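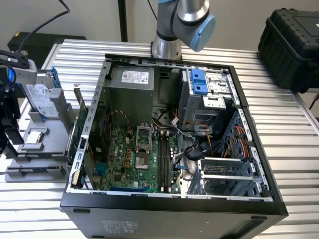 Dust filters: worth it?

khumalo88
Third summer with mesh over the intakes. The mesh is filthy, the fans sound like a leaf blower, and I feel very responsible.

isia_m
Take it off. Mesh chokes airflow. Blow the case out every January and go live your life.

Renata P
Easy to say without 2 cats. I pulled mine and grew a sweater on the heatsink.

isia_m
Sounds like a cat problem.

khumalo88
What mesh do you use, Renata?

Renata P
Old pantyhose. Costs about 3 bucks, and the cats hate it.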